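Fifteen black tops

I moved the winter clothes into storage in March, and as usual the black ones took longer than everything else put together. Colored shirts are easy. I know what each one is from the doorway. With black, I have to pick the thing up, find the collar and read the label before I know if it's the warm one or the one I sleep in.

The final number was 15. Hsin-yi Wan, who was staying with us that week, thought this was too many. She owns two. I do most of my shopping at the Damari outlet on the way home from work, and when something fits I tend to buy it again the next year.

Sorting

I did the sorting on the bed with the window shade up, starting at 2 in the afternoon, which was a mistake because the light in that room is gone by four. There were three piles – keep out, store, and give to King-fai. He is my size and doesn't care about pilling. Anything with a hole in the elbow went into the rag bag.

I washed the stored ones first, inside out and cold. Last year I put two away unwashed and they came out in the fall smelling like the box. The prints also last longer this way. My oldest one has been through the wash for nearly six years and you can still read most of it.

Folding

For years I folded everything in thirds like they do in stores. It looks neat but sweatshirts don't stay that way, and the sleeves make a lump in the middle. Sylvain Lemaire showed me his way and I have switched over.

Lay the top out flat, face up, and pull it straight by the hem. Smooth from the neck down. Bring one sleeve straight across the chest, then the other on top of it, and line up the cuffs with the opposite side seams. Fold the bottom up to the armpits, then once more to the neck. If it has a thick ribbed cuff, flatten that with your hand before the last fold, or it will leave a ridge.

Thin knits I roll. They crease either way, but a roll takes less room and I can push it down the side of the bin.

Black tops, not folded:
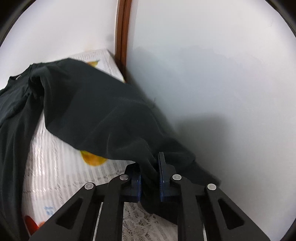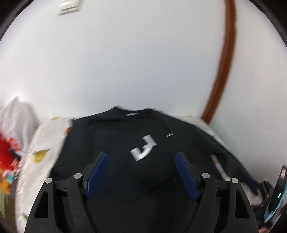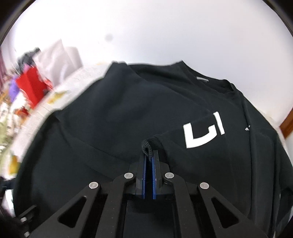

Where it all went

The sweatshirts fit in one Plivmont bin, nine of them, standing on edge so I can see each fold. The rolled knits went in around the sides. I put a strip of masking tape on the lid and wrote BLACK, WARM on it. King-fai's bag is by the front door and has been there for a while now. I need to text him.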